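Electronics drop-off moves to the Stilham town garage in December

The twice-yearly electronics drop-off is moving. Starting in December it will be held at the town garage on the north side of Stilham instead of the school parking lot. The hours are 9 a.m. to 1 p.m. Enter from the gravel road behind the salt shed and leave by the main gate. Please don't line up before 8:30, as the plow crew may still be using the yard.

The school lot worked well when we had 50 cars in a morning. Last spring we had 200, and the line backed up past the post office and blocked the bus turnaround. The garage yard holds more cars and has a covered bay, so sorting can go on if it snows.

What we take: desktop and laptop computers, printers, phones, tablets, keyboards, mice, routers, cables, chargers, game consoles, stereos and small kitchen appliances with a cord. Flat-screen TVs and monitors are fine. Old tube TVs are accepted for a $50 fee, payable by check or cash at the gate. The hauler charges us for those by weight and we pass the cost along.

What we don't take: refrigerators, air conditioners, dehumidifiers, smoke detectors, light bulbs, or anything with gasoline or oil in it. The transfer station takes most of these during regular hours. Call the town office first about smoke detectors.

Loose batteries need to be kept apart from everything else. Put a piece of clear tape over the ends of lithium batteries and bring them in a bag or small box. If a battery has swollen, leave it in the device and tell the person at the gate before you unload. Last spring a swollen phone battery started smoking in the bottom of a bin, and we had to clear that side of the lot for half an hour.
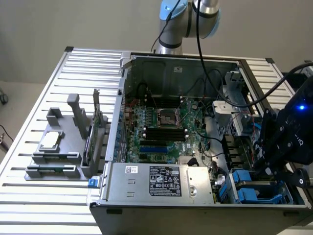
Residents often ask about personal files. We do not wipe drives, and neither does the hauler until the load reaches its plant. If you are worried about what is on a computer, you have two choices. You can erase the drive at home, or you can take it out and keep it. The library has a printed sheet at the front desk that covers both for the more common kinds of desktop and laptop. Sign out of your accounts on phones and tablets before you bring them, and take out the SIM card if there is one.

Notburga Tanner will again run the reuse table. She takes working laptops and desktops, cleans them up and passes them on to households in town that have asked for one. She placed 11 last year and has a waiting list. If your machine still turns on and is less than eight years old, hand it over at her table with its charger. A note taped to the lid saying what works and what doesn't saves her a lot of time. She does not need printers and will turn them away.

Our hauler is still Trultix. The contract was renewed this fall for two years at a flat rate of $850 per event, which comes out of the solid waste budget. There is no charge to residents apart from the tube TV fee. Businesses in town can bring up to 100 pounds per event for free. Anything over that should be arranged with Trultix directly, and the town office has the phone number.

A few requests from the people who unload. Have your items in the trunk or the truck bed, not on the back seat under other things. Take printers out of their boxes. Wrap cords around the item or tie them, and empty the crumbs from toasters. Stay in your car unless you are asked to get out. We will also need you to show something with a Stilham address, such as a license or a tax bill, because last spring a number of loads came from outside town.

If you can't make the morning, a neighbor may bring your things along with theirs. Please do not leave anything at the garage gate before or after the event. The yard is locked and the road crew ends up hauling it away on their own time.

We could use more help with unloading, mainly from 9 to 11. Gloves are provided. Sign up at the town office or at the library desk. Students who need service hours can have their forms signed on the day.

The spring drop-off will be at the garage too. The date will be set after mud season, once we know the condition of the gravel road.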